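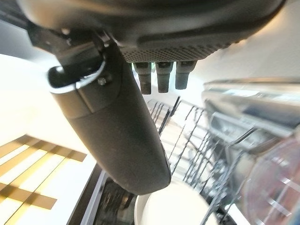 Warewashing automation

Warewashing automation is the use of machines to carry out the handling steps of dishwashing in workplaces such as canteens, staff kitchens, hospitals and catering depots. The washing step itself has long been mechanized. The term therefore usually refers to the steps before and after it: scraping, sorting, loading racks, unloading, inspecting and stacking. These steps are mostly done by hand, and they account for the larger share of labor in a dish room.

Background

Conveyor dishwashers and rack-type machines removed hand scrubbing from large kitchens but left a worker at each end of the line. The soiled end is considered the harder position, with heat, noise, wet floors and repeated reaching. Early automation at this end used magnets to lift flatware and tilting belts to separate trays. Both methods depend on uniform ware and fixed positions, and neither handles a mixed load.

Robot arms were introduced to deal with mixed loads. An arm with a two-finger gripper can take hold of a bowl by the rim, a cup by the wall or a pan by the handle, provided that the control software can locate the item and choose a grip. A camera at the wrist gives a close view during the final approach, where a fixed overhead camera is often blocked by the arm.

Technical characteristics

Rack loading is generally treated as harder than stacking. The tines of a wire rack are thin and closely spaced, and they are easily confused with their own shadows and reflections. An item must be lowered at an angle that clears its neighbors and allows water to reach the soiled face. Glossy white ware adds a further difficulty, as strong light removes the visible edge that the software uses to find the rim. Clear plastic and polished steel present similar problems.

Finger design is a compromise. A wide finger spreads the load and reduces chipping but does not fit between closely racked plates. A narrow finger fits but allows a plate to turn in the grip. Soft coverings increase friction and wear out faster, and in food service they must be removable for cleaning. Fingers are commonly held by screws or clips so that kitchen staff can change them without a technician.

Cycle time is the figure most often quoted by suppliers. It is of limited use without the rate of failed grips, because each failure may stop the line until a person clears it.

Effects on work

The main effect reported at sites with partial automation is a change in the mix of tasks. Loading by hand decreases. Clearing jams, presorting items, cleaning sensors and checking washed ware increase. The total number of hours may fall by less than the loading figures suggest.

At the Montes canteen, which serves 301 meals per shift, a loading arm supplied by Riltovano was placed beside the existing dishwasher. The dish room kept its crew of 5. One position was changed from loader to line attendant, with responsibility for restarting the arm and setting aside items it could not grip. According to a site report by Ilham Sumampouw, attendants did less bending and lifting but were interrupted more often, and several asked to rotate through the post during the shift. Rotation was introduced in September. The same report noted that written instructions were kept in the office and had to be moved to the dish room before they were used.

A second installation, at the Jivano depot, handles about 200 plates per hour and is limited to a single plate type. Bowls and cookware are still racked by hand there. Workers at the depot were trained to change fingers and to enter fault codes, and both tasks were later added to the written job description with a change in pay grade.

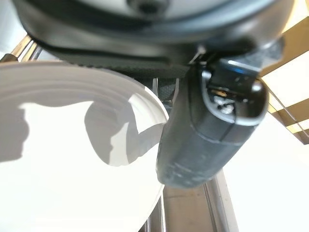
Does an automated loading station remove the need for dish room staff?
Staff are still needed to sort incoming ware, clear faults, clean the equipment and inspect washed items. The number of loading positions may be reduced.

Safety and hygiene

Arms that share floor space with people are normally limited in speed and force. Barriers are used where knives or heavy pans are handled. Surfaces that contact clean ware must be kept separate from those that contact soiled ware, either by using 2 grippers or by a washing step between tasks. Cable covers and seams collect residue and are included in the daily cleaning schedule.

Related systems

Flollivlow is a scheduling program used with loading arms to group ware by type before it reaches the rack. It does not control the arm directly. Tray return systems and automatic flatware sorters are usually classed as separate equipment.

Last updated: October 27, 2018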